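Open day at the Siriwardena tea factory

July 10, 2019

I have been drinking tea every morning since I was old enough to be trusted with a kettle, and until this trip I had never seen a leaf of it being made. So when Kumudini Thambiah wrote to say that the Siriwardena factory was opening its doors for a day, and did I want the spare seat in the van, I said yes before I had looked at the map. It was a long way up. The road out of Grolo has more bends than I care to remember and I spent most of them with my eyes fixed on the back of the driver's head.

But then you come over the last ridge and there it is, a long white building with rows and rows of windows, standing up out of the green like a ship. And the smell! You get it from the gate. I had expected it to smell like a packet of tea and it doesn't, quite. It is greener than that, somewhere between cut grass and apples, with something toasted coming in behind when the wind shifts.

We were signed in at a table on the veranda and given paper hats and a cup of tea each, the first of 9 I drank that day (I did try to stop). Our guide was Dilani Sivakumar, who started in the sorting room as a school leaver and now looks after the whole of the making side. She speaks fast and walks faster. Two gentlemen in our group kept stopping to take pictures of the stairs and had to jog to catch up.

You start at the top. The leaf comes up on a hoist and is spread out along the withering troughs, which are like very long, shallow beds with mesh bottoms and fans blowing underneath. Dilani let us push our hands right down into it. It was cool and springy at one end of the loft, and at the other end, where it had been lying since the evening before, it had gone soft as an old glove. She told us to squeeze a handful and let go. If it stays in a ball it is ready to go down. If it opens up again it isn't. There are gauges on the wall as well, and she does look at them, but she squeezes first.

I could have stayed in the loft all morning. The light comes in from both sides, the floorboards have been polished by bare feet and leaf juice, and there is a steady hum from the fans that makes you want to lie down.

Next floor down is rolling, and the noise is tremendous. The rollers go round and round in a sort of wobbling circle, twisting the leaf against a brass table with ridges on it. The oldest of them carries a Sadix plate and has been running for longer than Dilani has been alive. It had a proper crowd round it. When they stopped it for us and opened the hatch, the leaf dropped out in bright green lumps, sticky and steaming a little, and a small boy near me said it looked like spinach. He was quite right.

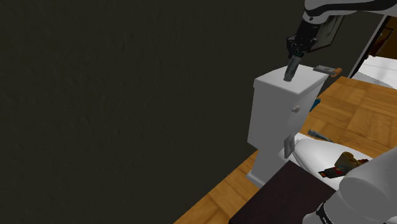 After rolling, the leaf is broken up and sieved and then laid out to turn brown. I had always heard this called fermenting, but Dilani says it is no such thing, there's no yeast in it, it is the same as what happens to a sliced apple. On a warm day it might need 2 hours and on a cold wet one it might need 3, and the only way to be sure is to keep going back and sniffing. She had us sniff four trays, one after another. The first was all grass. By the last it was flowers and something like ripe pears, and I understood for the first time why people get so worked up about this stuff. Leave it a bit longer, she said, and all of that goes and you have a flat, dull tea that is only good for bags.

The dryer stops it. We didn't linger there as it was fiercely hot, but the leaf goes in coppery and damp and comes out black and crisp. I was allowed to catch some in my hand as it came off the end. It rattled!

Sorting was my favourite in the end, which surprised me. It is mostly a matter of shaking. The tea runs down over a row of sloping sieves and each one lets a different size fall through, and at the finish you have a line of heaps going from long wiry leaf down to dust. I had thought the letters on packets were marks out of ten. They are sizes. A BOP is a broken leaf, an OP is a whole one, and neither is better, though the small ones brew a good deal quicker and stronger. I have been a snob about this for years and had to admit it to Kumudini, who laughed at me all the way to lunch.

Lunch was rice and curry on the lawn behind the office, under an awning. Dhal, beans, a very good beetroot curry, a pickle I had to be warned about, and curd and treacle afterwards. You paid 400 rupees and went back as often as you liked. A school band played for a while, then the rain came over the hill and everybody squashed up in the middle of the awning with their plates held up under their chins.

The tasting was in the afternoon and you had to put your name down for it in the morning, so do that first if you go. It is held in a long room with north windows. There is a line of white cups with a line of white bowls in front, and you go down it with a spoon. The slurp is the thing. You have to make a really shocking noise, so that the tea sprays over the whole of your mouth, and then you spit. Our group was far too polite for the first few bowls and then someone's grandmother let rip and after that we were all at it.

We tried the factory's own teas against some from lower down, including one from Pirnance, where it is hotter and the bushes grow faster. The Pirnance was dark and thick and malty, just the thing with milk. The Siriwardena was much lighter in the cup, nearly orange, with a sharp clean edge that made the sides of my tongue tingle. Dilani calls that brightness. I liked them both and came home with both.

A few notes if you are thinking of going. They mean to have another open day in August, and the factory office will tell you when. Wear flat shoes, the stairs are steep and have open treads. Take a jumper, even if it is baking when you set off. The loft and rolling room are noisy enough that you should stand near the guide, and the dryer room is no place for very small children. There is no making on a day after a holiday because there is no leaf to make, and a few people had been caught out by that on earlier visits. The shop takes cash only. Buy the small plain packets from the bottom shelf, which are the same tea as in the painted tins.

We got back down to Grolo after dark. Kumudini slept the whole way. I was wide awake, for obvious reasons, and I had my nose in the paper bag of loose leaf they gave us at the gate.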